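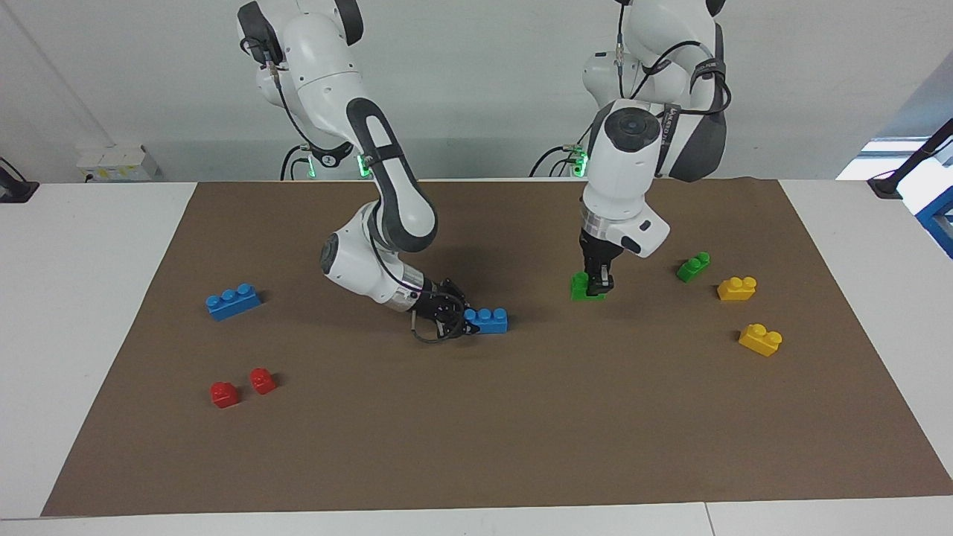

Fig. 3. Bricks spread on brown paper before sorting.

3. Laying out and sorting the bricks

Allow 30 minutes for this section the first time. You will need the brick bag from your Fikberg play set, a roll of brown paper, some sticky tape and the sorting tray.

3.1 Preparing the table

1. Clear the table and wipe it down. Let it dry fully.
2. Cut a piece of brown paper large enough to work on, with bare table left at the edges for the tray.
3. Lay the paper with the curl facing down and smooth it from the middle outwards.
4. Tape the corners if the paper will not lie flat. Do not tape over painted or waxed wood.

Note: Brown paper shows up blue, green, yellow and red bricks equally well. Patterned tablecloths make the small pieces hard to find.

3.2 Setting out the bricks

1. Take a small handful from the bag and scatter it on the paper. The full set has 729 pieces, so do not tip the whole bag out at once.
2. Spread the bricks until none are on top of each other. They do not need to be straight or in rows.
3. Turn over any brick that has landed studs down. Studs are easier to count from above.
4. Check for bricks that are still joined together and part them by hand.

CAUTION: Do not use a knife or your teeth to part bricks. Use the flat wedge supplied in the lid pocket.

3.3 Sorting

1. Pick out one colour at a time. Start with blue, then green, yellow and red.
2. Hold each brick by its long sides - pressing on the ends can make it flick away.
3. Within each colour, sort by number of studs. Three-stud bricks go in the narrow compartments of the Drokeo tray.
4. Put cracked or chewed bricks to one side. Replacements are ordered by part number (see section 7).
5. When the paper is clear, scatter the next handful and repeat.

Note: The tray holds 300 pieces. If you have bought the larger set, use a second tray or keep the spare bricks in the bag, tied shut.

WARNING: Choking hazard. Small parts. Keep bricks away from children under three, and check the floor under the table when you have finished.

3.4 Clearing away

1. Fit the tray lid and press until both clips close.
2. Lift the paper by two opposite edges so that any stray bricks roll to the centre.
3. Tip them back into the bag. Roll the paper up if it is still clean, as it can be used again.

For washing the bricks, go to section 4.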